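Workshop notebook, March, after lunch

OK, picking up where I stopped. The Madigan listing for the tribute night is back up and I've been poking at it all morning. Short version for whoever opens this next: the seat map is fine, the hold timer is not fine, and please don't touch the fee table until I've slept on it.

The show is at the Porura, 827 seats including the balcony. Etano sends us the inventory as a flat dump and we match it to our own map by row and seat. What went wrong last month was row names. Their dump calls the two back rows of the balcony AA and BB, our map had them as plain A and B, and so a bunch of front orchestra seats showed up at balcony prices for part of an evening (yes, that was the evening with all the emails). I've put in a lookup just for this venue. Ugly, but it works, and I ran the whole dump through it with every seat landing where it should.

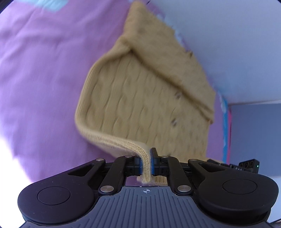 Notebook no. 6

Now the hold timer. When you put seats in the cart, we tell you you've got 30 minutes. Etano lets go of them sooner than that if their side restarts, and their side restarts a lot! So the buyer sees a happy little clock ticking down while the seats are already back on sale. I made it happen on the test account by leaving two balcony seats in the cart, going off to make coffee, and coming back to find I could buy them again in another window. Checkout on the first window then gave me the blank page everybody complains about.

What I tried:
Asking Etano for the hold status every time the clock redraws. Way too chatty, they started refusing us.
Asking only when the buyer clicks to the payment page. Much better. Catches the dead hold, and we can show a real message in place of the blank page.
Shortening our own clock. Didn't like it. People hunting for a card need the time, and it only hides the problem.

Going with the second one. The message right now says "These seats were released, please pick again" and drops you back on the map with the same section open. I'd like it to suggest the nearest seats too, but that's a bigger job and I'm leaving it for after the on-sale.
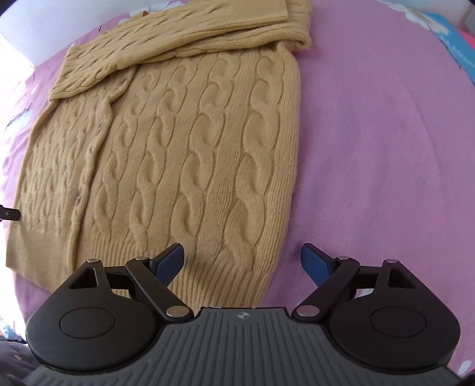 Cable-knit sweater, mustard, on the pink sheet

Other stuff from today so I don't forget it.

The venue name notice at the bottom of the page was printing twice on phones. It's the line saying the band and theater names belong to their owners. Flinska's page template adds one and so did we. I took ours out and left theirs, because theirs has the wording the lawyers liked.

The share buttons still point at the old address. The redirect works, so it's not on fire, but the preview card that comes up is for a magic show from last season. Kind of funny the first time. I cleared the cache on our end and no change, so I guess it's stuck on the Flinska side. Sent them a note.

Doors time and show time were swapped in the reminder email. Fixed. Sent myself a test and it says doors 6 pm, which matches the poster.

Still open: fee table (see top), waitlist sign-up for the balcony, and somebody needs to decide if wheelchair spaces get their own color on the map or just the icon. I vote color and icon both. Going to rerun the hold test after 2 with the bigger cart size and write down what I get on the next page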